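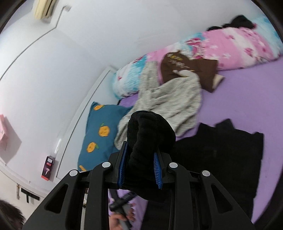
Page last changed: 8 May 2021 (fixed the node order in the second test, which I had written down backwards)

Prastville, shot with the sign. Soft patch, continued.

Picking up where the last page stopped. The patch over the sign is still softer than the wall it's sitting on. At normal size you'd never notice. At 400 percent you notice, and Bianchini looks at everything at 400 percent, so that's the size I work at now. I have started seeing pixels on the bus.

What's in the tree, for whoever opens this next: plate comes in, gets undistorted, goes to a frame hold on 1810, patch gets painted on the held frame, roto cuts it out, tracker data moves it, redistort, merge over the original plate, grain last. Nothing exotic. I've built this same tree so many times that I paste it in from an old script, and I suspect that is where the trouble came from.

First test. Switched off the tracker transform and looked at the patch on the hold frame only. Still slightly soft. I'd been blaming the tracker for two days and owe it an apology. Undistort and redistort each resample the picture, so the patch has been through the wringer twice before it has moved anywhere. The wall in the plate never went through at all. Of course they don't match.

Second test. Moved the merge so that both patch and plate went through the lens nodes together. Now they match beautifully, because the whole plate is soft. Put it back. Leaving this in the notebook as a warning, and also because I was pleased with it for almost as long as it took to render.

Third test. Filter choice. Trilton defaults to cubic on everything, which is fine once and mush by the third time. Tried the sharper one on the redistort only. Much better on the brickwork, but a dark line turned up along the top edge of the sign where the white lettering used to be. That's ringing, the filter overshooting on a hard edge. Turned it off for the roto alpha and kept it for the color. The line went away. There may be a cleaner way to do this than splitting the channels with a shuffle and putting them back together, but the tree already looks like a dropped plate of noodles and one more strand is not going to hurt it.

Fourth test, and the one that mattered. There are three transforms in a row after the paint: the tracker, a small nudge I added by hand, and a scale to cover a gap on the left. In Trilton, transforms that sit directly next to each other get folded together and the picture is only filtered once. Lovely. Except I had put a grade between the nudge and the scale. It does nothing important (it lifts the blacks a hair) but it sits in the middle and breaks the chain. So the picture gets filtered before the grade and filtered again after it. I moved the grade above all of the transforms and the patch snapped into focus like somebody had cleaned the window.

I have told junior people about this exact thing. At length. With a drawing.

Checked that a mask input does the same damage. It does. A transform with anything plugged into the mask stops folding with its neighbors, and so does one with motion blur turned on, unless it's the last one in the row. Put the motion blur on the bottom transform and leave the rest at zero. I would like the program to show some small mark on the pipe when the chain is broken. A dot, a color, a sad face, I'm not fussy. At present the only sign is that your work looks worse.

Rendered the full 173 frames on Clamimlow overnight. Came back clean apart from a one-frame pop near the tail. Thought it was the tracker again (old habits), then found a roto key I'd dropped by accident while scrubbing with my elbow on the keyboard. Deleted the key. No more pop.

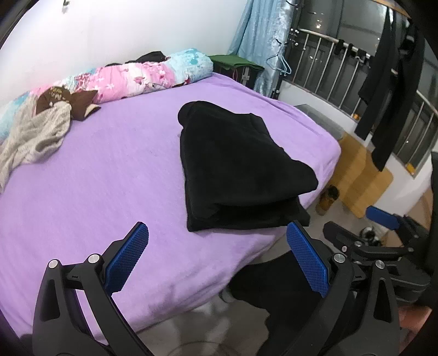 Purple sheet, rolled-up quilt, black clothing on top.

Grain. Matching it took longer than the patch did. The held frame has its own grain baked in, so if you paint on it as is and then add grain at the end you get both, one of them frozen to the wall like dirt on a lens. Denoised the frame before the hold, painted on that, then grained the patch only, through the same alpha as the merge. The blue channel wanted more than I expected and the green wanted less. I looked at each channel on its own with the gamma pushed up, which makes any shot look like a sandstorm but does show you the seam. There was a seam. I widened the softness on the grain mask a touch and now I can't find it, and I know where to look.

One thing I want to try when this is off my desk: take the lens nodes out of the filtering altogether. If the distortion could be stored as an offset map and combined with the transforms, the patch would only be resampled once from paint to merge. I half built this last August for a different shot and gave up when the offsets went strange past the edge of the picture. I now think the overscan was just too small. The old script is in my folder under a name that made sense to me then. It is called "lens_try_good_no". There is also a "lens_try_good_no_2", which is the one to open.

Proxy mode, small note. At half size the patch sits a bit to the left of where it sits at full size. The nudge values aren't being scaled down with the rest because I typed them into an expression instead of into the knob. Full size renders are right, so I'm not touching it, but please don't line anything up in proxy on this script and then come to find me.

Cleaned up the template so it stops spreading this. The grade now lives above the transforms, with a sticky note on it in bright yellow saying LEAVE ME HERE. Also took out a blur set to zero that has been in there since before I joined. I disabled it first and rendered a frame to be sure. I don't trust a zero that has been around that long.

Still to do on Prastville:
Send the new version over with a note about which frames changed.
Bake the tracker before somebody opens it and retracks by reflex.
Check the shadow under the sign bracket, where the roto is a little tight on the right.
Copy the bit about broken transform chains into the shared page, without the part about the junior people.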